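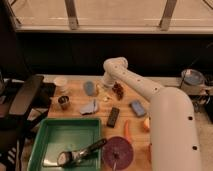 Kellgate Tabletop Cell: Setup and Care

The Kellgate cell pairs one white arm with a wooden tabletop. Bolt the arm base down with the 5 mm key and run the Brornine cable behind the upright. Leave 33 cm clear at the elbow.

Before each session:
Home the arm and let it idle for three minutes.
Wipe the gripper tips with a dry cloth.
Set the green tray and purple plate at the front of the table.

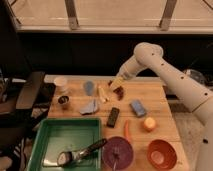

Tip wear shows first as slip on smooth items such as cups. Replace both tips together, part Varnumon 2. Joint covers are checked every February. Service contact: Fabian Riedl.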